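Projektbericht: Was kostet ein Pausenbrot?
Preisbildung in einer Schulmensa am Beispiel des belegten Brötchens

Projektkurs Wirtschaft, vorgelegt von Morena Cocco und Mirko Pace
8. März 2025

1. Wie es zu dem Thema kam

Eigentlich wollten wir über Zentralbanken schreiben. Das Thema war aber schon zweimal vergeben, und unser Kursleiter meinte, wir sollten uns etwas suchen, zu dem wir ohnehin eine Meinung haben. Eine Meinung haben wir zum Brötchenpreis. Der ist nach den Weihnachtsferien gestiegen, ohne Aushang und ohne dass das Brötchen sichtbar mitgewachsen wäre.

Unsere Leitfrage lautet deshalb: Welcher Teil des Verkaufspreises entfällt auf die Zutaten, und wer bekommt den Rest? Mirko vermutete vor Beginn, die Zutaten machten mindestens zwei Drittel aus. Morena vermutete weniger. Das Ergebnis steht in Abschnitt 4 und hat die Zusammenarbeit vorübergehend belastet.

2. Vorgehen

Wir haben die Kalkulation des Mensabetreibers Mikance einsehen dürfen, allerdings nur in den Räumen des Betreibers und ohne Fotos von den Rechnungen. Zum Vergleich haben wir bei zwei Großhändlern, Vusta und Erdem, Preise für dieselben Zutaten angefragt. Vusta antwortete am nächsten Tag. Erdem schickte zunächst einen Katalog für Kühltheken.

Außerdem haben wir im März 200 Fragebögen in der Oberstufe verteilt. Gefragt wurde, was die Leute für eine einzelne Zutat zu zahlen glauben. Dreizehn Bögen mussten wir aussortieren, darunter einen, auf dem bei jeder Frage »Käse« stand.

3. Zutaten

3.1 Die Tomate

Die Tomate ist die Zutat, deren Preis über das Jahr am stärksten schwankt. Im Verkaufspreis merkt man davon nichts, denn der Betreiber rechnet mit einem Jahresmittel. Im Winter zahlt er also drauf, im Sommer holt er es sich zurück. Die Befragten hielten die Tomatenscheibe übrigens für die teuerste Zutat nach dem Käse, was vermutlich daran liegt, dass man sie so selten antrifft. 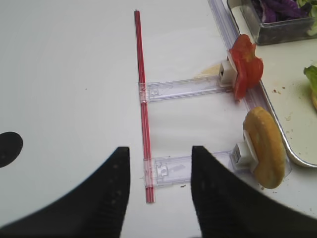

3.2 Kohl und Salat

Rotkohl ist aus Sicht der Kalkulation ein Traum. Er hält sich lange, kostet wenig und füllt das Brötchen optisch auf. Blattsalat ist das Gegenteil: Er wird nach Gewicht eingekauft, und vom Gewicht bleibt nach dem Putzen nur ein Teil übrig. Diesen Verlust nennt die Fachsprache Putzverlust, ein Wort, das wir seitdem auch für unsere Gliederungsentwürfe verwenden.

Mikance mischt deshalb je nach Marktlage mehr oder weniger Kohl bei. Eine Rezeptur gibt es, sie heißt intern »Basis«, und sie lässt der Küche erstaunlich viel Freiheit.

3.3 Das Brötchen selbst

Beim Brötchen dachten wir, es gebe nichts zu sagen. Dann haben wir den Staffelpreis gesehen. Ab einer Abnahme von 1.000 Stück gilt ein deutlich besserer Preis, den unsere Schule allein nicht erreicht. Der Betreiber bestellt daher für mehrere Schulen gemeinsam. Wenn anderswo Wandertag ist, kann das die Rechnung für alle verschieben.

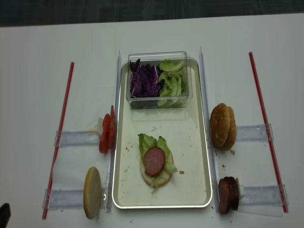 Abb. 2: Unteres Brötchenteil, Rotkohl und Salat.

4. Ergebnis

Die Zutaten machen weniger als die Hälfte des Verkaufspreises aus. Der größere Teil geht für Personal, Energie, Transport und Pacht weg — in dieser Reihenfolge. Der Gewinn des Betreibers liegt am Ende der Liste und ist so klein, dass wir unsere ursprüngliche Überschrift (»Die Brötchen-Mafia«) zurückgezogen haben.

Bemerkenswert finden wir, dass die Preiserhöhung nach den Ferien fast vollständig auf die Personalkosten zurückgeht. In den Fragebögen wurde dieser Posten kaum genannt. Die meisten haben an Tomaten gedacht.

5. Grenzen der Arbeit

Die Zahlen stammen von einem einzigen Betreiber, der wusste, dass wir über ihn schreiben. Die Großhandelspreise gelten für Neukunden und liegen wohl höher als das, was Mikance tatsächlich zahlt. Getränke haben wir weggelassen, obwohl dort laut Küchenleitung »das eigentliche Geld« liegt. Wer die Arbeit im nächsten Jahr fortsetzen möchte, bekommt von uns die Fragebögen und den Katalog für Kühltheken.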